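Setting up the wrist camera view on a two-finger gripper cell
Konrad Fuchs, Jul 7, 2021
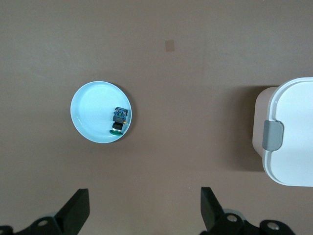
Getting the wrist camera angle right is my favourite job on the Oladach cell, and it makes such a difference to everything you do afterwards! Park the arm above the table, open the fingers wide and bring up the live view. You want both black fingertips in the bottom of the picture, one each side, with clear tabletop in the gap between them. Then put out something small with a strong colour on it. A push button with a green cap, laid on a pale plate, is lovely for this — if the green looks muddy, sort your lighting out before you touch the bracket.

What you need: a 2.5 mm hex key, a soft cloth, a steel rule and a paint pen.

1. Press the stop and wait for the drives to drop out. Wipe the lens.

2. Slacken the two bracket screws by half a turn. Any more and the camera flops forward, and you'll be starting from scratch.

3. Set the lens 127 mm back from the fingertips, measured along the finger.

4. Tilt the bracket until the tips sit level with each other on the screen. Go gently, it moves more than you'd think.

5. Nip the screws up a little at a time, swapping from one to the other, and put a dab of paint across each head.

6. Release the stop, drive up to 265 mm above the table at slow speed and look again. The tips should be exactly where you left them.

Save the view under a new name and keep the old one until October. Csenge Halász runs the same bracket on the Keogh cell and sets hers at 124 mm, so try that if your fingers are the shorter type.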